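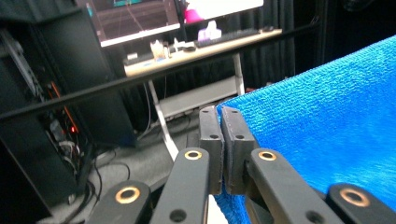 Blue towel, desk behind. March, towel notes, afternoon.

Okay, writing this down before I forget which cloth did what, because last month I kept no notes and Ekua had to ask me the same thing three times (sorry Ekua!). The question for this round is plain enough: which towel do we want as the standard cover for the small trays? I want one that drapes nicely, stays where it's put, and doesn't shed all over the carpet.

The blue one is my favorite so far. It has a proper looped pile, nice and fuzzy, and the color is so loud that you can find it from across the room, even with the blinds down. Mawuli thinks it's too thick for a cover and that we should go back to the thin gray ones from the Amissah order. I get his point – a thick cloth makes big soft folds and you never get a crisp edge out of it – but the thin ones slide off if you so much as look at them, and I'm tired of picking them up off the floor.

Stuff I want to keep straight:

The small white tray goes near the middle of the table. Cloth over the top, no tucking. If it comes out like a tent with a corner hanging down, fine, leave it, that's how people cover things in real life and I don't want everybody ironing out the folds. Babak is a folder by nature and will try to square it up.

Tape on the table edges stays put. I know it looks scruffy. Aldo peeled one piece off when he was wiping down and it took me most of a morning to agree with myself about where it had been.
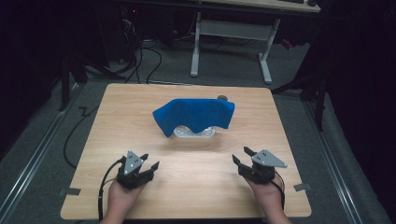 Washing is the other thing. I'd like to run the blue towel through 80 cycles before we buy more, and we're nowhere near that, so for now it's going in with the lab coats on warm and no softener. Softener flattens the loops and then it behaves like a different cloth. Adjoa says her mother's trick is a splash of vinegar in the rinse, which I'm all for as long as the room doesn't end up smelling like a salad.

Lint: better than I feared. I ran the sticky roller over the carpet by the table after lunch and got a few blue bits, nothing like the mess from the red one we tried for Novevent. I did not love that red one.

Still to sort out:
Ask Ekua if the Iltham catalog has the same blue in a smaller size. I'd like 2 of those for the shallow trays.
Find the other white tray. It was on the shelf by the sink and now it isn't.
Relabel the cloth bin, since the label still says "sponges."
Mawuli gets his thin gray cloth trial, I promised. Same table, same tray, and he can write up that one himself.

Leaving the table set up overnight, so please don't borrow the towel for spills – paper rolls are under the sink.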